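Putting the Winter Blanket Away (Finally)
May 19, 2021

So we hit 58 degrees overnight this week, and I woke up with one leg hanging out of the covers. You know what that means - the big blanket has to go! I put this off every single year, mostly because there's no good place to keep the thing. The closet in our old place in Trinham had a shelf for it. The Hartley house does not.

I stripped everything down yesterday and started with the brown one, which is the heaviest thing we own that isn't furniture. I've tried rolling it, stuffing it and sitting on it. These days I fold it in long sections and pick up the corners last, so the fuzzy side ends up tucked in.

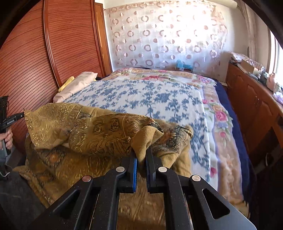 Swirls, medallions and a whole lot of brown. The blue leafy sheet stays.

I do love that pattern. I paid 40 dollars for it at the Brikel outlet years ago, when I was only supposed to be buying towels, and it has been through the washer more times than is probably good for it. It's going into a zip bag from Britov this time (they come 9 to a box, so if anybody needs one, please come get one).

Folding clothes is another story. I'm quick with T-shirts and hopeless with anything floaty, so those always wait till the end and then I get grumpy about them. My trick, if you can call it that, is to use the whole bed and spread each piece out flat before I make a single fold.

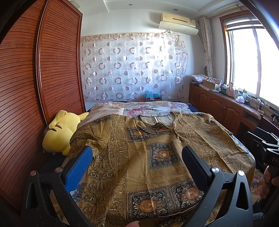 Summer tops are the fun part of the switch, even if the folding isn't. I forget what I have from one year to the next, and then it's like shopping in my own drawers! The sunflower tunic is the one I'd wear 100 days in a row if I could get away with it. It's so thin that the sleeves slide all over the place, so I smooth those first and then bring the sides in. Sweaters are next, and I still have to find a spot for the bag with the blanket in it. Under the bed, maybe, if I move the shoes.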